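Terrazzo

Terrazzo is a composite material used for floors, wall panels, stair treads and countertops. It consists of chips of marble, quartz, granite, glass or shell set in a binder, which is then ground and polished to a smooth surface. The binder may be cement-based, polymer-based or a combination of the two. The word is Italian for "terrace". The look of the material, scattered angular or rounded chips on a plain ground, is also widely reproduced on wallpaper, ceramic tile, vinyl sheet, laminate and textiles.

Origins

Floors made by setting stone fragments in lime or clay are known from antiquity. The modern material is usually traced to Venice and the surrounding region, where marble workers reused offcuts by pressing them into a clay or lime base and rubbing the surface flat with hand stones. Early floors were sealed with goat's milk or oil, which deepened the color of the stone. The long-handled rubbing stone used for this work was known as a galera.

The material spread through Europe and North America with the migration of Italian craftsmen. Two developments in the early twentieth century made large installations practical. The electric grinding machine replaced most hand rubbing, and metal divider strips allowed a floor to be split into panels, which limited cracking and gave a clean line between colors. Terrazzo then became common in schools, hospitals, railroad stations and government buildings.

Composition

A terrazzo mix is described by its chip size, chip color, matrix color and binder. Chips are graded by number, with the smallest sizes used in thin systems and the largest in the coarse type known as Venetian. Most mixes combine two or more sizes so that small chips fill the gaps between large ones. Pigment is added to the matrix, and a white or off-white ground is usual where the chips are meant to stand out.

Cement matrices are breathable and can be used outdoors. Epoxy matrices, in use since the 1960s, cure faster, accept a wider range of colors and can be poured in thinner layers. They are generally limited to interiors, as many epoxies yellow under sunlight. Finished terrazzo typically shows at least 70 percent chip on the surface, though decorative mixes may show much less.

Printed imitations

Printed terrazzo reproduces the chip pattern as a flat image. It has no wear layer of stone and is chosen for appearance, low weight and cost. The design is drawn or scanned, separated into colors and arranged as a repeat that must match at all edges. Patterns with a dense, irregular scatter hide the repeat better than those with a few large shapes, and they also make small mismatches at seams harder to see. 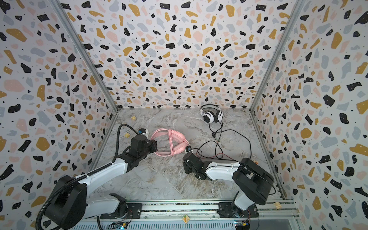
Terrazzo-style pattern in black, mustard yellow, pale pink and light blue-gray, with a marble-patterned floor.

Commercial designs differ from the traditional material in several ways. Chips are often larger and more widely spaced, with softened outlines. Colors tend to be fewer, commonly three to five, and may have no equivalent in natural stone. Fine dots are frequently added between the main shapes to suggest crushed aggregate. The Pletis range, an early line of self-adhesive papers, was issued in 7 colorways, all on a white ground. The later Hallell papers used a larger repeat and added speckling inside the darker chips.

Self-adhesive papers are applied to clean, flat, non-porous surfaces. The backing is peeled away in stages while the sheet is pressed down with a plastic smoother from the center toward the edges. Inside corners are normally handled in one of two ways. The sheet may be folded through the corner and creased, or two sheets may be cut to meet at it, the first turned a short distance onto the second wall and the other trimmed over it. The second method is preferred where the walls are out of square.

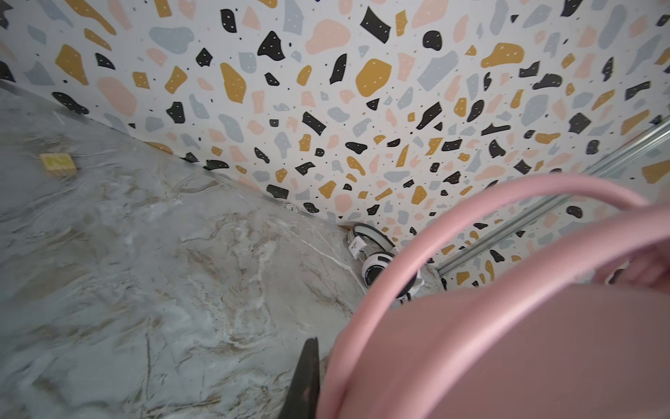
Inside corner between a marble-patterned surface and terrazzo-style wallpaper.

Combination with other patterns

Terrazzo and marble patterns are often used together, reflecting the shared source of the two materials. Designers usually vary the scale so that one pattern is made up of distinct shapes and the other of continuous veining. A gray and white marble print is a common partner, being close in tone to the usual terrazzo ground. Trim in gray or silver metal is sometimes placed at the junctions and recalls the divider strips of poured floors.

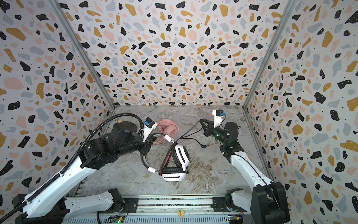
Dense terrazzo-style wallpaper on three walls, with aluminum corner posts.

Installation of poured floors

Poured terrazzo is laid over a sound concrete slab. In the sand cushion method, a layer of sand and a separating membrane isolate the terrazzo from movement in the slab below. Bonded systems are laid directly on a mortar underbed, and thin-set systems directly on the slab. Divider strips of zinc, brass or plastic are fixed first, the mix is placed and leveled between them, and extra chips may be scattered on the surface and rolled in.

After curing, the floor is ground with progressively finer abrasives. Small voids are filled with grout of the same color as the matrix, and a final polish is followed by a sealer. The concourse at Anusgate, a bonded floor of 4,000 square meters, was ground in separate bays so that part of the hall could remain open during the work.

Maintenance

Sealed terrazzo is cleaned with a neutral detergent and water. Acidic products etch marble chips and cement binders, and strongly alkaline products can leave salts that damage the surface as they crystallize. Worn floors can usually be restored by regrinding. Printed papers cannot be refinished; they are wiped with a damp cloth, and damaged sections are replaced. Replacement pieces are best taken from the same batch, as printed grounds may differ slightly in shade.

Related materials

Galanis is a trade term for a cast composite with glass chips in a tinted resin, sold mainly as countertop slabs. Palladiana uses large broken slabs of marble with terrazzo filling the joints. Rustic terrazzo has a washed, uneven surface with exposed chips and is used outdoors, chiefly on walkways and pool surrounds.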